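Site Visit: Draltum Golf Course, Clirkidville
Report to members, 13/02/2018

The Section will hold its two-day assistant superintendents' event at Draltum in August. I went over the property on a cold, bright morning with the course setup sheet, a stimpmeter and a soil probe. The notes below cover turf condition, setup, practice areas and lodging, in the order I went through them.

The course is a par 72 laid out on former grazing land above the Erkance River. Soil on the upper nine is a sandy loam over gravel and drains well. The lower nine sits on silt and holds water on 12, 13 and the approach to 16. The probe came up saturated at all three. Tile drainage was added to 13 last fall, and the trench lines have not yet knitted. Players should expect lift, clean and place on that hole if there is any rain during tournament week. 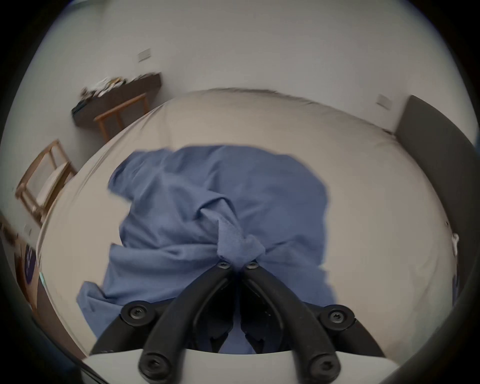 Greens

The greens are creeping bentgrass with some annual bluegrass encroachment, mostly on the shaded side of the 4th and 7th. Average size is on the small side for a course of this age. Mowing height was at its winter setting, so the speed readings I took have little bearing on August and I have left them out. What can be judged now is contour. The 9th has a false front that takes up a good part of the putting surface, and the only fair hole locations are back left and center right. I have marked both on the setup sheet. The 15th was rebuilt after a disease problem and is firmer than the rest. Approach shots there will release.

Collars are wide and cleanly cut. Ball mark repair was poor on the par 3s, and I raised it with the shop.

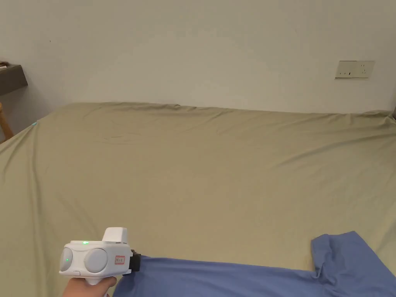 Leen Tarawneh: The 15th plays firm all summer, and it is the new sand in the root zone that does it. Put the hole in the front third and you will have a field of players chipping back from the rear collar. We stopped using that section for our own club events.

I have adjusted the sheet accordingly. The front location on 15 is struck for both rounds.

Tees and yardage

Four sets of markers are in use. The back tee on 11 has a forced carry over the ravine that is not reasonable for the whole field, and the Section will play that hole from the second set. The tee on 6 is worn along its left half and should be rested through July. The remaining tees are level and large enough to move the markers between rounds.

Bunkers were redone three years ago with an angular white sand supplied by Boutros. It packs well and I found no buried lies on the faces. Depth was uneven at the 2nd and the 18th, where washouts had been filled by hand.

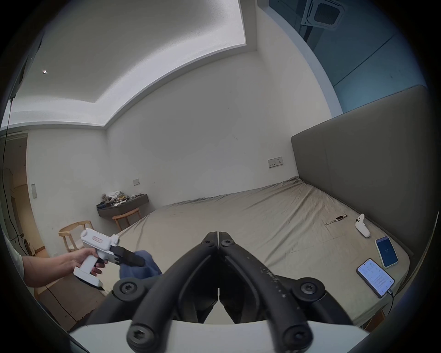
Rakes are placed outside the bunkers, with the heads parallel to the line of play. That matches Section practice and no change is needed.

Practice areas

The range is 22 stations on grass, with a mat line behind for wet days. The far end is short for drivers, and the last three stations on the right should be closed, as balls from there can reach the 10th fairway. The chipping green is separate from the putting green. The putting green has a steady slope to the south and no flat area longer than a few paces.

Lodging and schedule

Rooms are in two buildings within walking distance of the first tee. The block rate is the same for single and double occupancy. Players who want ground floor rooms should say so on the entry form. Breakfast starts at 5:30 on both days, early enough for the first groups.

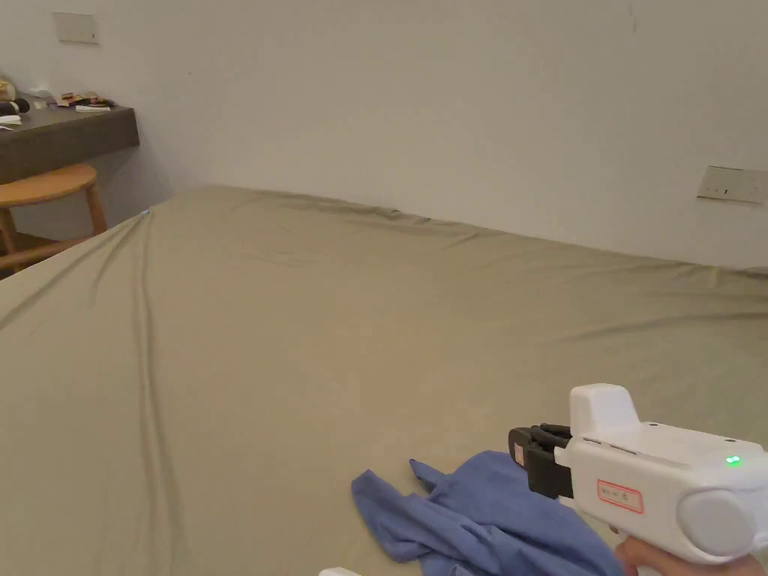 The bed, with its olive-khaki sheet.

Format is individual stroke play, with a shotgun start on day one and tee times on day two. The purse and the entry fee will be posted with the entry form. Carts are included, cart path only on 12, 13 and 16. Lockers are available on request from the Draltum golf shop, extension 725.

Remaining items for the follow-up visit: green speeds at summer height, condition of the trench lines on 13, and a second look at the bunker depths on 2 and 18.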